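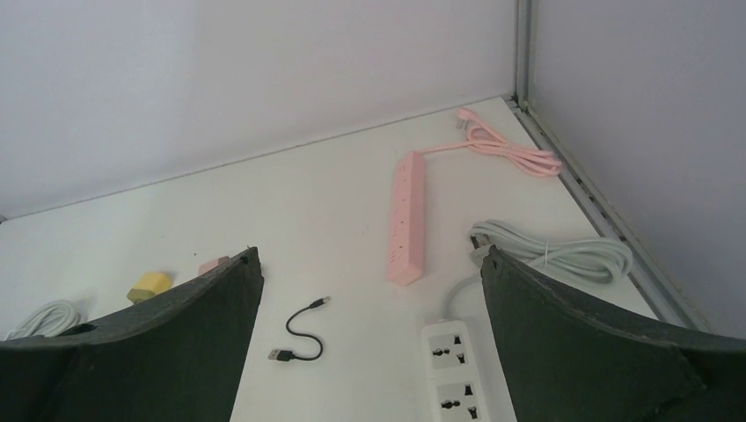
Forums > Workshop and Bench > Storage and Cable Management > Two power strips and a pile of adapters, how do you sort yours?

Two power strips and a pile of adapters, how do you sort yours?

benchleft
Posted 2024-03-13

I'm sorting out the power stuff for our shared bench and would like to hear how other people do it. What I have is a long pink power strip with a pink cord, a white strip with universal sockets, a short black USB cable, a gray cable that I keep coiled, and plug adapters in several colors.

Until now it all went in one Bamell bin under the bench. You pull out one thing and get the rest along with it. My plan is one bin per strip, with the cord coiled next to it, and a small box for the adapters. Does anyone store the adapters in the strip's own sockets? I've started doing that with the mint green ones and I'm not sure it's a good idea.

Re: Two power strips and a pile of adapters

tollgate_17

We keep 4 strips at our place and each one gets its own bin. Label on the short side so you can read it on the shelf. Coil the cord in big loops and put a tie on it. Don't wrap it around the strip. I did that for years and the cord on my oldest one cracked right where it enters the housing.

I wouldn't leave adapters in the sockets. They get knocked sideways in the bin and work loose.

Re: Two power strips and a pile of adapters

marrowfat

I disagree on the adapters. Ours live in the strip and I haven't lost one since we started. When they were in a box, people took the box somewhere else and it came back half full. If the strip goes in the bin with the sockets facing up, nothing hits them.

Agree about not wrapping the cord.

Re: Two power strips and a pile of adapters

tollgate_17

Facing up works if you're the only one putting it away. On a shared bench it goes back in whatever way it lands.

Re: Two power strips and a pile of adapters

benchleft

It's a shared bench, so that's a fair point. The pink and yellow adapters are the real problem. They don't have a home at all. I put everything out on the table to see what belongs with what. The white strip has the row of mint green adapters in its upper sockets and the outlets at the other end are empty. The spare adapters are next to it, one yellow and the rest mostly pink. The pink strip is over to the right with its cord coiled behind it.
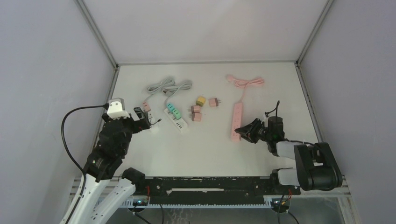 Re: Two power strips and a pile of adapters

oldfuse

You have empty outlets on the white strip. Put the spares in there if they fit and you're done, no box needed.

One thing before anything goes away: read the rating on every adapter. A lot of the small ones are rated lower than the strip. Anything I can't find a rating on goes in the trash. I also don't plug one adapter into another, ever.

Re: Two power strips and a pile of adapters

marrowfat

Second that on the ratings. I write the number on a bit of masking tape and stick it on the side, away from the pins.

Re: Two power strips and a pile of adapters

quillback

I'd go the other way and stop sorting by strip. Sort by type. Strips in one bin, coiled cords in another, adapters in a divided tray. I use the Halim tray, the shallow one. It holds more adapters than I'll ever own and you can see right away what's missing. USB cables get their own slot and don't mix with anything that carries mains.

For ties I bought a roll of 100 from Stesach in September and I've used maybe half. Hook and loop, not the plastic zip kind. Zip ties get pulled too tight and then someone goes at them with a knife.

Re: Two power strips and a pile of adapters

tollgate_17

Sorting by type means opening three bins to set up one bench. No thanks. The divided tray for the adapters I could live with.

Re: Two power strips and a pile of adapters

benchleft

Going with this for now: one bin per strip, cord coiled beside it with a tie, divided tray for all the adapters including the mint green ones. USB cable in a drawer. I'll check ratings this weekend.

Does the Halim tray fit inside a Bamell bin, or does it have to sit on top?

Re: Two power strips and a pile of adapters

quillback

Fits in the large one. In the medium it catches on the rim and the lid won't close.

Contact us | Forum rules | Copyright Tevgate Forums | Back to top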